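Gäste in der Küche

Die Einladung kam über Muver, und Lilla Fülöp las sie zweimal, weil sie beim ersten Mal den Haken nicht fand. Eine Kochsendung, aufgezeichnet in Wanach, Ende September. Man suche jemanden mit Haltung. Die Gage: 400 Euro und das Essen.

»Haltung«, sagte sie laut in ihre Küche hinein. Sie hatte einen Roman veröffentlicht, 2900 verkaufte Exemplare, und seither war sie für Leute vom Fernsehen offenbar eine Meinung auf zwei Beinen.

Sie fuhr trotzdem hin.

Das Studio lag hinter einem Baumarkt. Der Koch nannte sich Leiva, nur Leiva, und gab ihr die Hand, als wolle er prüfen, wie lange man sie garen müsse. Der zweite Gast saß schon am Tresen: Peiyu Yao, Kabarettistin, sehr wach für acht Uhr früh.

»Sind Sie die Lustige oder die Kluge?«, fragte Peiyu.

»Man hat mir Haltung gesagt.«

»Also die Kluge. Mein Beileid.«

Es sollte Kalbsgulasch geben, nach dem Rezept von Leivas Großmutter. Lilla, deren eigene Großmutter in Szeged gelebt und nie im Leben Kalb für ein Gulasch hergegeben hätte, sah zu, wie er Kokosmilch in den Topf goss. Die Großmutter muss viel gereist sein, dachte sie. Dann lief das rote Licht, und Leiva strahlte.

»Lilla, was bedeutet Essen für dich?«

Sie hatte im Zug drei Antworten vorbereitet, alle falsch. »Meistens, dass ich Hunger hatte«, sagte sie.

Peiyu lachte, echt oder sehr gut gelernt. Leiva lachte auch, eine halbe Sekunde später, und rührte. Man sprach über Herkunft und über Musik, dann vier Minuten lang über Jukis, die Gewürzmischung, deren Dose zufällig mit dem Etikett nach vorn stand. Sie rieche nach Kindheit, sagte Leiva. Lilla roch daran. Sie roch nach Brühwürfel - nach dem teuren allerdings.

In der Umbaupause saßen die beiden Gäste auf der Laderampe und teilten sich ein Käsebrot, das Peiyu mitgebracht hatte. 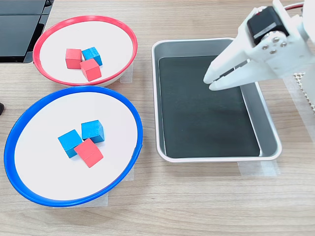
»Glaubst du ihm die Großmutter?«, fragte Lilla.

»In der letzten Staffel war es noch eine Tante«, sagte Peiyu.

Drinnen rief jemand ihre Namen, beide falsch betont. Auf den Tellern lag das Gulasch schon angerichtet, mit einem Zweig Rosmarin, den am Herd keine von ihnen gesehen hatte. Lilla nahm den Löffel, wartete auf das rote Licht und kostete. Es schmeckte ausgezeichnet, und das ärgerte sie noch im Zug.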